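Trurside Draft Pick Tables

Season-level tables of college football players selected in the Trurside mock drafts, with a projected round and the round in which each player was taken. Maintained by Yi-chun Yang. Position codes were checked by Pin-yu Choi.

Contents

picks.csv: one row per player per draft
schools.csv: school codes and conference at the time of the draft
positions.csv: the 29 position codes used in picks.csv

Fields in picks.csv

player_id: integer, stable across releases
pos: position code; quarterbacks are always QB
proj_round: median projected round as of the end of March
pick_round: round taken, blank if undrafted
starts: college starts, bowl games included

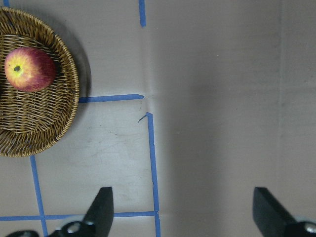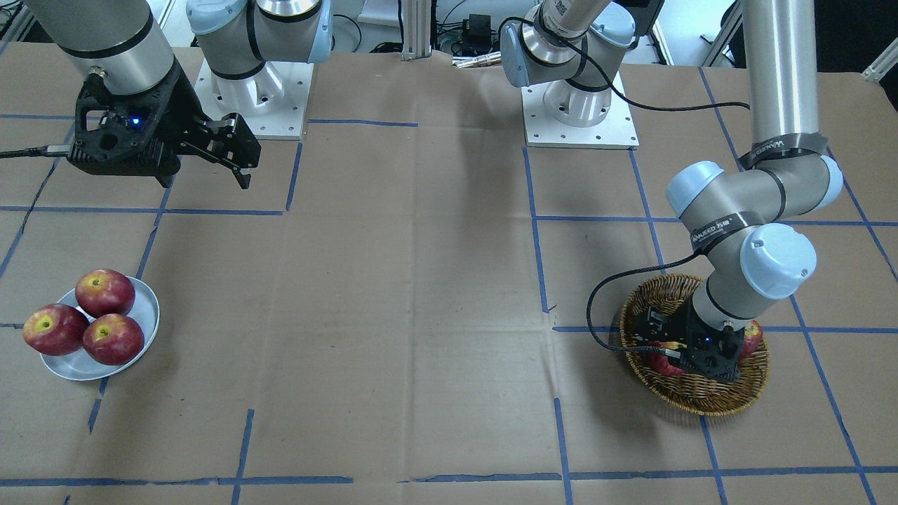
Known problems

Players who transferred are listed under their last school only. Starts at an earlier school are included in the total, so the two columns should not be joined to work out starts per school.

Projections come from 4 sources. Where fewer than 2 of them ranked a player, proj_round is blank. Do not read a blank as a late-round projection.

Injury notes were dropped from picks.csv in July. The old column mixed medical reports with press rumors and could not be cleaned.

Loading

Files are UTF-8 with a header row and comma separators. Names containing commas are quoted. The Harahap loader reads all three files and fails on an unknown position code. Run it before sending changes.

Changes

Corrections go to the Tredport tracker with the player_id and a link to a box score or team page.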